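Provel Playback and Dataset Tools: Frequently Asked Questions

Last updated Jul 15, 2024

These are the questions that reach the Provel support list most often. If yours is missing, write to the list and include your version number and the session log.

General

What does Provel do?

Provel records what an arm and its cameras report during a session, lines the streams up in time, and lets you play them back, trim them and export them for training. It does not control the arm. Commands come from your own controller, and Provel listens.

Which controllers can it listen to?

Anything that publishes joint states with a timestamp. We ship adapters for Heltano and Trurari. Other controllers need a small adapter of your own, and the template in the adapters folder is a good place to start. Most people have one running in a day.

Do I need a graphics card?

Not for recording or trimming. The blur score and the object tracker run faster with one, but both will run on a plain processor overnight.

Can I run it on the same computer as the controller?

You can, but we advise against it. Writing several camera streams to disk can delay the control loop, and the delays are hard to find later. Use two machines on the same switch and sync their clocks before you start.

Recording

How should I set up the table?

Keep it plain if you can. A matte surface and even light from above make the tracker's job easier. If your task has a target area, mark it with a flat sheet in one strong color that appears nowhere else in view. The tracker's region tool picks up a solid color in one click, and you can then reuse that region for every session shot from the same camera position.

Do I have to recalibrate if the camera is moved?

Yes. Even a small bump changes where the region falls. Run the check command at the start of each session. It compares the current view with the stored one and warns you if they differ by more than 4 pixels.

Why do some frames show the gripper doubled?

The arm moved while the shutter was open. A fixed camera keeps the table and the wall sharp, so the blur appears only on what is moving, and it is usually worst at the gripper. The joint states for that moment are still good. Only the picture is soft.

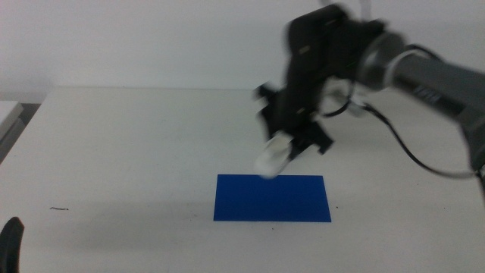 Borghild Haugen wrote to the list that she used to delete every frame like this and ended up with a policy that hesitated whenever the arm sped up. Her view is that the model has to see fast motion in training if it is going to meet it at run time, and that she now drops only the frames where the object can't be placed at all.

We agree with most of that. By default Provel keeps blurred frames and gives each one a score. The score is measured inside the gripper region, so a sharp background won't hide a smeared gripper. You decide at export what to leave out.

How do I lower the blur at the source?

Shorten the exposure and add light. If you can't add light, slow the approach and the retreat in your controller. Raising the gain also works, but the tracker copes with blur better than it copes with heavy noise.

Labels and tracking

The tracker loses a white object on a white table. What can I do?

This is the hardest case we get asked about. Color gives the tracker very little to work with, so switch the prior from "color" to "gripper". It will then assume that a held object moves with the fingers until they open. You will still want to look over the release by hand.

How does Provel decide that an object has been placed?

It looks for two things: the fingers opening past the set width, and the object's track staying still inside the target region afterward. If the track is lost, the event is marked "unsure" and goes to the review queue. It is never counted as a success by itself.

Can more than one person label the same session?

Yes, since the May release. Each labeler works in a separate layer, and the compare view lists the places where the layers disagree. Jovita Tovar wrote the merge tool, and its notes explain how ties are settled.

Will dust or small marks on the table be picked up as objects?

Sometimes. Set the minimum size in the tracker settings. The default of 9 pixels ignores most specks – wiping the table takes care of the rest.

Exporting

What formats are supported?

Provel writes its own session format and a plain folder of images with a table of joint states. The second is larger but opens in anything.

Why is my export shorter than the recording?

Idle time is trimmed at both ends. Turn off "trim idle" to keep it. If frames are missing from the middle, look at the blur cutoff first, then at the dropped frame count in the session log.

Can I undo a trim?

Yes. Trims are stored as marks on the session and the original files are left alone. Remove the mark and export again.

Where do I report a bug?

Use the support list. Nayeli Manríquez handles adapter problems and Slavica Kelmendi handles tracking and export. Please attach the log as a file and not as a screenshot.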